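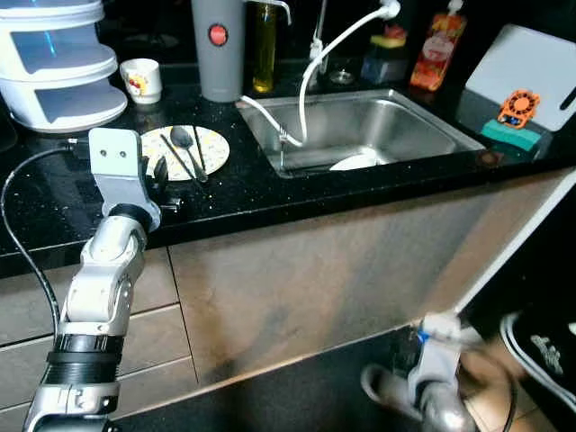
Kitchen Manipulation > Training Methods

Tagle Two-Arm Training Kit

I've been building the Tagle kit with Belmiro Quintela for longer than I'd like to admit, and I still get excited when people ask how it learns! The short version: you show it a kitchen job by hand, it tries the job by itself, and you step in when it goes wrong. Those step-ins get saved and weighted more heavily in the next round of training – that's the whole method, and we call it Okholm.

We tested it on sink and counter chores (moving dishes, mostly) with 448 demonstrations and 20 saved corrections per round. After 6 rounds, the arms finished about 70 percent of their tries without help. Spoons are still a pain. So are thin plates lying flat, and I'm working on a fix for the April update.

You get the Okholm training code, our starter model and the setup guide, plus the log viewer Belmiro wrote (it's plain, but I use it every day). Arms are sold separately. Head camera view only for now – wrist views are coming, just don't ask me when.

Questions about mounting or cables? Write to me before you order and I'll check your layout.

14 shares | 3 comments

Related items
Zinon Wrist Mount
Drokdale Gripper Pads
Okholm Method Notes
Tagle Spare Cable Set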